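Notebook – bench 9, Tustholm workshop
November, entry continued from the previous page

Job: framed whiteboard, eraser and marker residue. Carried over from the Famholm order, where the same type of board came back with complaints of ghosting. The question for this entry is how the writing surface cleans with the felt eraser alone, and whether the bench itself is adding dirt.

Bench wiped first with a damp cloth, then a dry one. Left to stand until the next kettle. Board flat on its back throughout. I tried it upright against the wall last month and the results were not comparable, as the pressure of the hand falls off towards the bottom rail.

Marker: black, ordinary dry-wipe. Cap on between strokes. Dwell times to follow the Ploltirano sheet, with one change: the short dwell is now 11 minutes. The long dwell stays at 286 minutes, so it has to be started before lunch or left for another day.

Before the board work I had a close look at the narrow strip between the two pale surfaces. The log sheet has it down as "grey, clean". That entry needs correcting. The dotted texture is plain at the upper right, and there is a dark smudged patch lower down with irregular edges. Faint scuffs on the left-hand surface as well, towards the top.
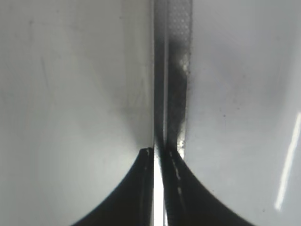 Strip between the pale surfaces, dotted texture at upper right, dark patch lower down.

I have not established what the patch is. Marker dust is the obvious candidate and grease is the other. Dry cotton bud first, then isopropanol on a fresh bud, and keep both buds in a labelled bag. Do not use the felt eraser on it. If it is grease the felt will carry it straight to the board and the whole run is spoiled.

Light scratches on the pale surface noted, no action. They are outside the area that matters.

Eraser notes. The felt is to be brushed out between runs, over the bin and well away from the bench. A loaded felt gives a grey haze that reads as ghosting when it is only dust put back down. I suspect a fair part of the Famholm complaint comes to that, but the returned boards went back before anyone checked their erasers.

Park position for the eraser is the lower right corner, long side against the rail. The reason is dull: with it parked in the middle I kept moving it to write and leaving felt marks in the test area.

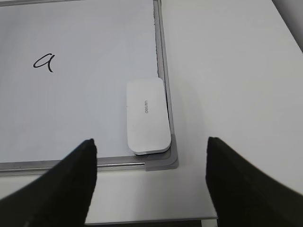

Tustholm, November

Single lowercase "a" in black, upper left, the rest of the surface clear of writing. Eraser (deli, white) parked as above, against the right-hand rail by the corner piece. I settled on the "a" as the test character for its closed bowl and its tail, which give a curve and a hook in one stroke.

Method for the erase:
One pass, left to right, light hand. Look from a low angle.
Second pass, same direction. Look again.
Any trace after the second pass is written down as ghosting, however faint.
No circular rubbing.

Grey plastic corner piece: check the seat against both rails before the board is moved. Grímsdóttir sheet 944 gives a method for the corner gap but assumes the board is hung, so it will need rewording for bench use.

Still to do: the bud test on the strip, a new felt, and the correction to the log sheet. Long dwell to be started first thing.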